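Karka Community Help > Robotics clubs and student projects > Arms and grippers

Wrist camera no good for picking up clear bottles, two arm sorting project

Asked by masance_club
Tuesday, November 19, 2024
231 views – 2 answers

Hi all. Sixth form robotics club, second year running, our entry for the Masance challenge is a bottle sorter. Two arms, one bin, mixed plastic. Arms have to find each item, pick it up, put it in the bin. Worked ok in July with coloured blocks so we thought bottles would be easy. They are not.

Problem is the clear ones. We've recorded 1052 picks so far and trained on most of them (the Zenisov starter policy, default settings, only changed the camera inputs). Anything with a solid colour it goes for fairly happily. Clear bottle lying on its side, the gripper wanders over, hovers, closes on air next to it. Or it comes down on the cap and the thing skids off.
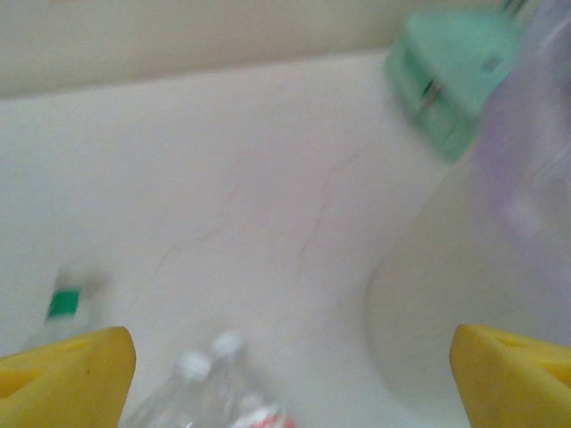

Blur is what half of us think it is. The other half say it's the white surface, clear plastic on white just isn't enough to go on. When we step through the wrist recordings one frame at a time there's loads like this, two bottles right down by the fingers and the white caps are about the only bit you could call an edge, and even those are smeared. The rest of the bottle just melts into the background. Label creeps in at the bottom and that's it. I don't see how it's meant to know where to close.

Overhead view is much better, everything in it is sharp:

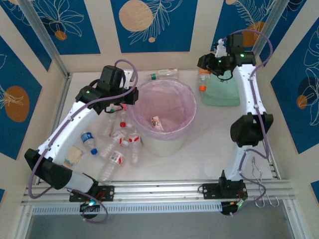 Overhead camera. Left arm next to the bin, right arm holding the small white bottle.

So questions

1. is it worth fixing the wrist blur, or just drop the wrist camera and go off the overhead one
2. would a darker mat help or does that mean re-recording everything (please say no)
3. anyone got a decent way of picking up a bottle that's lying down. we've been aiming for the middle

Exposure is on auto at the moment. Lights are just the room lights. Regional round is in 18 days so nothing that needs parts from abroad, and budget is basically whats left in the tin.

Thanks

Answer 1
by tesfamariam_workshop
Marked as helpful by the asker

Don't drop the wrist camera. Your overhead one is fine for deciding which bottle to go to but the last few centimetres are where you're missing, and from up there the gripper covers up the thing it's grabbing. You want both.

Take exposure off auto first. Room lights plus auto means the camera picks a long exposure and any movement of the wrist smears everything. Set it by hand, short as you can stand, then the picture goes dark, so add light. A couple of cheap LED strips up high on either side, pointed at the walls and not straight down. Straight down gives you bright glare spots on the plastic and you'll have swapped one problem for another. Set white balance by hand while you're in there.

Then slow the arm down near the bottle. We had people driving the demos like they were late for a bus and the policy learned exactly that. Come in above the bottle, stop dead, half a second or so, then go down. Do it the same every time. The pause gets you a run of sharp frames right where it matters.

Mat – yes it'll help, mid grey, matt finish, not black. Black makes dark labels vanish. And sorry but yes, re-record. Not the lot though. I wouldn't bin the old ones, keep them in and add a few hundred new ones with the mat and the fixed exposure, heavy on clear bottles lying down. See what that does before doing more. If it's still bad, train on the new ones alone and compare.

Also check how your old picks split up. If most of the 1052 are easy coloured things then it's hardly seen the hard case. Ours was like that, embarassing when we looked.

For lying down bottles, middle is right if they're empty, but line the fingers up across the bottle, so they close on the two sides. If the wrist is turned even a bit wrong it rolls. Squeezing less hard helps too, thin ones buckle and pop out.

Answer 2
by greasy_bearing

we put coloured tape round the bottles and it worked first go. check your rules tho, might count as marking the objects

Comment from masance_club
Rules say no tape, already asked :( Did the exposure thing at lunch, wrist picture is miles sharper but really dark. Going to look for LED strips. Split of the old picks is bad, hardly any clear ones lying down. Will do the mat at the weekend and report back

Comment from tesfamariam_workshop
Good. Put the lights up BEFORE you record anything else or you'll be doing it a third time

Comment from masance_club
yep noted

Related: Gripper pads slipping on wet plastic (1319 views)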